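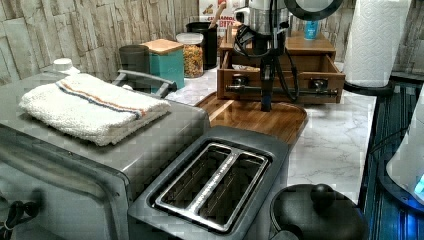 The purpose of this project was to test whether a simple moving-average rule would have protected a small stock portfolio during a short decline and let it take part in the recovery that followed. The portfolio was limited to companies that sell goods for the home, a group that tends to fall early when shoppers grow cautious. A two-slice toaster or a toaster oven is a purchase that a household can put off for a year, and the sales of firms that make such items rise and fall with consumer confidence. This makes the group a demanding test for any timing rule.

Project team: Hòa Lưu and Xolani Khumalo
Course: Introduction to Investment Analysis
Submitted: January 20, 2020

1. Background

A moving average is the mean closing price of a stock over a fixed number of past trading days. Many traders compare a short average with a long one. When the short average crosses above the long average, the signal is read as a reason to buy. When it crosses below, the signal is read as a reason to sell. The course text presents the method without taking a position on its value, and the team wished to examine it with prices the class had already collected.

2. Portfolio and Method

The portfolio held equal dollar amounts of four companies from the course's classroom market: Skumer, Clilico, Quách and Erow. The short average covered 54 trading days and the long average covered 200. Signals were calculated at the close and trades were entered at the next day's opening price. A fee of 2 dollars was charged for each trade. Cash earned no interest while a position was closed.

The results were compared with a second portfolio that bought the same four stocks on the first day and held them to the end. Both portfolios were set to a starting value of 100 so that they could be read on the same scale.

3. Results

The rule avoided the later part of the decline in Skumer and Quách. In both cases the sell signal came well after the highest price, and a large share of the loss had already taken place. The buy signal was also slow. By the time the averages crossed again, Quách had regained most of the ground it lost, and the rule bought it back at a higher price than it had received.

Clilico moved sideways for most of the period. Its averages crossed several times, and each crossing led to a trade, a fee and a small loss. Erow gave no sell signal at all, so its result matched that of the second portfolio.

Taken together, the rule portfolio finished below the buy-and-hold portfolio. Its largest drop from peak to low was smaller, however, and a cautious investor may place some value on that.

4. Limits of the Study

The test covered one decline and one recovery. The stocks came from a single industry and often moved together. Dividends were left out. The lengths of the averages were chosen before the test began and were not changed afterward.

5. Further Work

In February the team will repeat the test with a shorter long average of 100 days. Xolani Khumalo will prepare the price tables and Hòa Lưu will add dividends to both portfolios.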